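Melport Community Help > Home and Garden > Kitchen gardens

Slugs have eaten every single lettuce — can I still sow more this year?

Asked Monday, August 6, 2018

Hello all! First year with a proper veg bed and I'm completely hooked, but I need some advice. I sowed two rows of lettuce in June, a mixed packet from the garden centre at Granau, and they came up beautifully. Then we had that wet spell and the slugs had the lot in a couple of nights. I mean stalks. The beans next to them were hardly touched.

Is it too late to start again? The bed is 2 metres long and gets sun until mid afternoon, then it's in the shade of next door's hedge. Soil is heavy, a bit sticky after rain, and I dug in a few bags of compost in spring. I don't want to use pellets as we get hedgehogs (brilliant to watch, by the way). I've tried eggshells and they did nothing at all.

Also, does anyone know if rocket is any easier? We love it.

3 answers

Answer 1 — marked as helpful by 7 people

Not too late at all! August is one of my favourite times for sowing salad, you've got warm soil and the plants grow on into cooler weather, so they don't bolt the way the early summer ones do. I'd have a go this week.

The thing that changed everything for me was not sowing straight into the ground. Start them in trays or old yoghurt pots, up on a table or a shelf, and plant them out once they have four or five good leaves. A slug can finish off a seedling in one sitting but a sturdy little plant will usually survive a nibble. One warning, lettuce seed sulks when it's very hot. Sow in the evening, water with cold water and keep the tray in the shade until you see green.

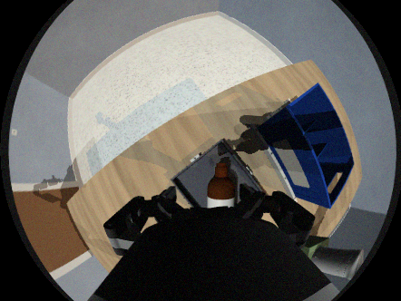 When you plant out, water in the morning and leave the surface dry overnight. Go out with a torch after dark for the first week and pick off whatever you find. It sounds grim but I've come to enjoy it, you see all sorts out there — moths, frogs, and once a hedgehog who was doing a far better job than me. Lay a plank or half a grapefruit skin by the hedge side and check under it each morning. Clear away any long grass at that end too, that's where they'll be spending the day.

For varieties, go for the loose-leaf kinds and pick the outside leaves as you need them. Winter Density is a good one if you want small hearts later on. I grow Curnenen as well, a dark red leaf that the slugs here seem to leave till last. It's sold at the Mutiso plant stall at Melport market, or it was last time I went.

And yes, rocket! Sow it now, thinly, straight in the ground. It comes up in a few days. Flea beetle is the nuisance with rocket (tiny round holes all over the leaves) so put a bit of fleece or fine netting over it from day one.

Answer 2

Nematodes. You water them in with a can and they're fine with hedgehogs. Soil has to be warm enough but it will be now. Not cheap, keep the packet in the fridge and use it before the date.

Answer 3

I gave up on lettuce in the ground and have it in a window box by the back door now, loads of it! Copper tape round the box, not sure how much that does. Beer traps work but they're disgusting to empty. Don't know about rocket, my lot won't eat it.

Comment from the asker: Thank you so much, seeds ordered and yoghurt pots washed! Going to try the plank tonight. Does the fleece need to be held down with anything or will soil along the edges do?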